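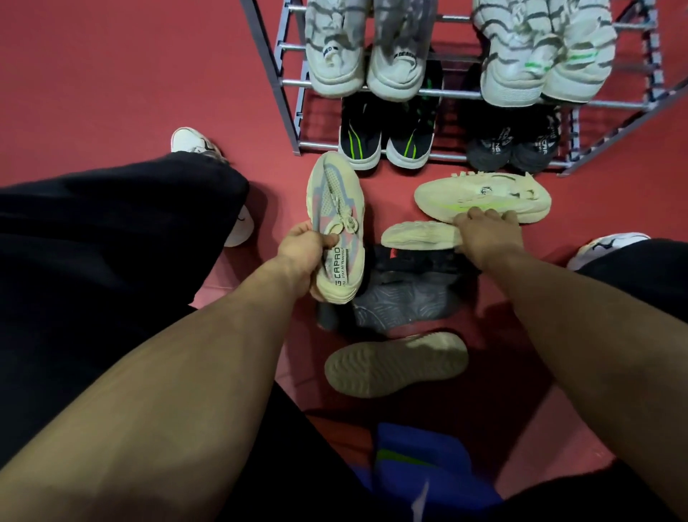

White trainers on the top tier, darker ones underneath.

I'd been meaning to get over to Vestthorpe chapel for months, and in the end I went on one of those mornings when the rain comes at you sideways. The minister met me at the side door, took my dripping coat off me and had the kettle on before I'd found my notebook. She's been there six years. I'd asked to talk about silence (which is a funny thing to record, as I found when I played the tape back and got long stretches of radiator).

Some background, for those who don't know the place. The chapel has a Sunday service of the ordinary sort, hymns and sermon and notices, and then since November it has had what they just call the quiet hour, in the evening. No music, no preaching. Somebody reads a psalm at the start and somebody reads it again at the end. In between you sit there.

"I didn't want to call it contemplative prayer," she told me. "Half the congregation would have thought it was for clever people, and the other half would have thought it was Catholic!"

And did anybody come?

"Eleven the first week and I was thrilled. Then four. Then four again, and one of those was me." She laughed at that, but I think it had worried her. These days it's usually 24 or so, which for a chapel that seats 350 and rarely fills a third of it on a Sunday isn't bad going at all.

I grew up in a church where prayer was something you did out loud, at length, and preferably with your eyes screwed shut. So I told her the truth, that sitting in silence makes me itch. I get as far as the second minute and I'm planning tea. She nodded as if I'd said something perfectly sensible.

"Everybody plans their tea. I've planned whole Christmas dinners in there. I used to tell people to push the thoughts away and come back to God, and they'd go home feeling they'd failed an exam. Now I say, well, bring the tea with you. If you're worrying about the shopping, there's very likely something under the worry, and you can pray about that."

I wondered whether that wasn't a bit soft. Isn't there meant to be some discipline in it? She took her time over that one, and ate most of a biscuit.

"There is discipline. It's turning up. Elijah on the mountain gets the wind and the earthquake and the fire, and we all remember the still small voice, but he'd walked forty days to get there. He was worn out and fed up and he'd asked to die. I don't read that as a man with a good technique."

We got on to Scripture then and stayed there for a while. She's fond of Psalm 62, "Truly my soul waiteth upon God", and says that she read it for years as a description of somebody calm. Last winter, after a funeral that had hit her hard, she noticed that a few verses on the writer is telling his own soul to wait, as though it had stopped doing it. "He's giving himself a talking to. I found that a great comfort. I'd been doing the same in the car."

Not everyone at the chapel is keen. A couple of the older members have told her, kindly enough, that they can be quiet at home for nothing. One asked where the Gospel was in it. I asked how she'd answered.

"I said it was a fair question, and I still think it is. If all we did was sit, I'd be uneasy. But the people in that room have heard it preached, some of them for seventy years, and I don't think an hour to let it sink in takes anything away from it. Paul talks about the Spirit interceding with groanings which cannot be uttered. We don't leave a lot of room for that between the second hymn and the collection, do we?"

I stayed for the quiet hour myself, having more or less talked myself into it. The psalm was 131, the short one about the weaned child. I planned my tea (egg and chips), I thought about my brother, I listened to somebody's stomach. Then for a little while I wasn't thinking about much, and then the psalm was being read again and people were feeling about for their gloves.

The quiet hour runs every week except Easter Sunday, and you don't need to be a member or let anybody know you're coming. The side door is the one to use, as the front one sticks.

Posted Apr 5, 2023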